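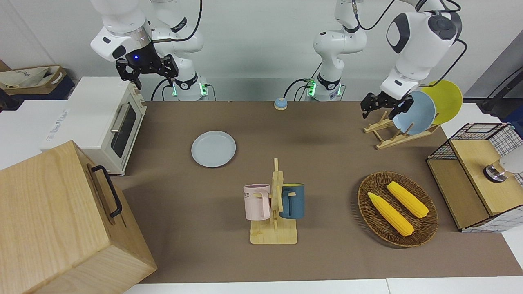 3.2 Tabletop layout and object set

The kitchen task was built around items that people put away by hand several times a day. We kept the layout close to what participants in the home survey described: an oven to one side, a dish rack to the other, and a working area left between them. Of the 171 households in the survey, 130 kept their rack within arm's reach of the place where plates were set down after a meal.

Figure 2. Tabletop layout for the kitchen task. A toaster oven stands on the left and a dish rack holding plates is on the right. One round plate lies flat on the brown mat, with a small service bell behind it.

Plates were chosen over bowls and cups for the main comparison. A plate lying flat offers little to hold, and its rim has to be lifted before it can be turned upright for a slot. Plates already standing in the rack make this harder, as the gap left for the next one is narrow. Begoña Tejada sorted the survey answers by type of rack, and the same grouping is used in Section 4.

The mat marks the working area. An item was scored as put away when it stood in a slot without leaning on its neighbor, and as misplaced when it rested across two slots. Items returned to the mat were scored as not attempted. This rule follows the Makokha protocol with one change: we did not score the order in which items were picked up.

The full set of 421 trials was completed in September. Trials in which a plate slid off the mat were kept and are reported separately.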